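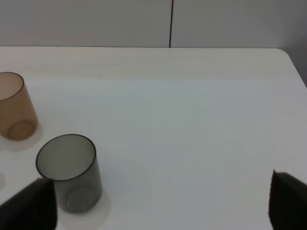
This page was last changed on 21/10/2020.

Torkura table

The Torkura table is a type of long, narrow kitchen table that stands with one side against the wall. It is known from the town of Pridstead and the villages near it, where it was used for preparing food, for eating and, in the colder months, for household work such as sewing. The name is also used today for newer tables which follow the same plan.

Name

The word comes from the Torkura workshop, which opened in Pridstead in 1837 and sold kitchen furniture to families and to small inns. Older people in the area say "wall table" or only "the long one". In the records of the workshop the name Torkura table does not appear. The makers wrote "kitchen table, one side" and added the length.

Form

A Torkura table is 63 centimeters deep. The workshop kept this measure for all lengths, so that the cook could reach the shelf on the wall without leaning on the top. The side turned to the wall is straight and has no overhang. The front side has an overhang wide enough for the knees of a sitting person. The two legs at the wall stand straight, while the front legs are set a little back under the top.

The early tables had a top of unpainted ash, which was scrubbed with sand and soap. Painted tops came later and were at first considered a sign of laziness, as a painted top did not need to be scrubbed every week. Under the top there was usually one drawer for knives and one open shelf for pots.

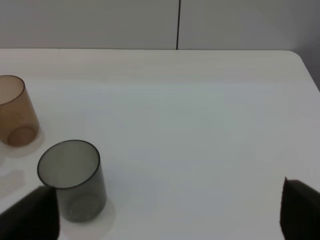

Use in the kitchen

The place of the table was decided by the window. In most houses it stood on the wall to the left of the window, and the stove was on the opposite side. The family ate in a row, facing the wall, and guests were given the end of the table. Because of this habit the wall behind the table was often better finished than the other walls of the room.

In small inns two tables were put in one line, with a gap between them for the door of the cellar.

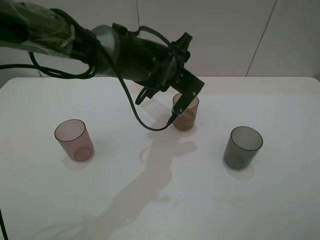 When the kitchen was used for sewing, the drawer was taken out and turned upside down on the open shelf, which made a rest for the feet. Many old drawers have worn undersides for this reason.

Decline and return

After gas stoves and built-in cupboards became common, the tables were moved to sheds and laundry rooms. The workshop closed, and its pattern books were kept by the Nuchit family, who had worked there as joiners.

The interior designer Rungnapa Suksawat studied these books and drew a new version for the furniture company Lullilano. It was shown for the first time in July, in a series of 300 tables.
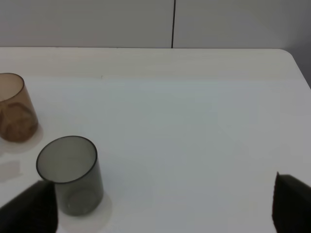

The new version keeps the old depth, but it has no drawer and can be taken apart for transport. Some collectors do not accept it as a Torkura table, and they use the name only for pieces with the joint described in the pattern books.

See also

Galley kitchen
Drop-leaf table
Kitchen dresser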